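News > Community > Dreltthorpe

We use cookies to remember your settings and to see which pages are read. By continuing you accept this. Manage cookies

Pouch drive passes its target at Dreltthorpe library

2019-01-28

The winter pouch drive at the Dreltthorpe library closed with 367 zippered cases handed in, well past the 300 that organizers had asked for. The cases will go to students at the Jendham adult learning center, who start their spring classes in March.

The drive asked for soft cases with a working zipper, large enough to hold pens, a calculator and a bus pass. Dark colors were preferred, as they show less wear. Cases with a wrist loop were set aside first. Many of the students travel by bus and want something they can hang from one hand while they look for their fare.
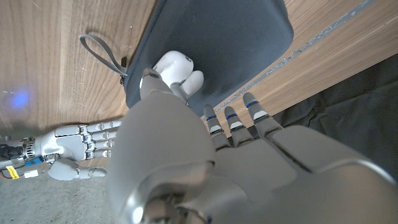 The loop matters more than the size, according to Yaqin Shen, and people will put up with a small pouch if they can keep hold of it. Shen added that a stiff zipper was the most common reason a case was turned down this year.

Sorting took place over nine evenings. Each case was opened, emptied of old receipts and pencil shavings, and wiped out with a damp cloth. Zippers that stuck were rubbed with candle wax and tried again. Roughly 20 could not be fixed and went to fabric recycling.

Vumico, the stationery store on Liao Street, is giving a pen and a small notebook to go in every case. The store had planned to supply only the first 300 but has agreed to cover the rest. 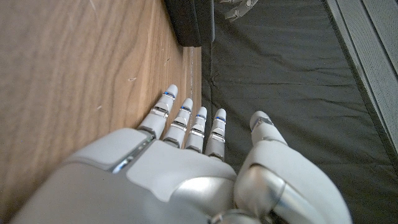 Filled cases will be boxed by size and taken to Jendham at the end of February. The center will keep a few back for students who join after the first week of class.

Anyone who still has a pouch to give can leave it at the library's front desk during opening hours. Late donations will be held for the fall drive. Hard pencil boxes and cases with broken zippers cannot be accepted.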